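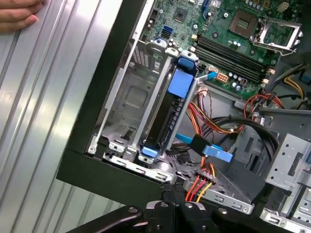
Plusico tower case: three weeks in

I bought this second-hand as a project (136 quid, no memory, no processor) and I've got rather fond of it! The silver side panel with the ridges is a proper solid thing, and there's far more room round the board than in my old Zakden, so my knuckles have survived so far.

Best bit is the blue plastic drive carrier. Mine holds one hard drive between the metal rails, and there's an empty bay next to it for when I fill that one up – give me until October. Four memory slots too, all easy to reach.

Grumbles? It weighs a ton, and the black edge of the chassis is a bit unforgiving if you lean on it. Still, I'd pay the same again.

4/5, Jagadeesh Mathew

We use cookies to improve your visit. Accept all | Manage settings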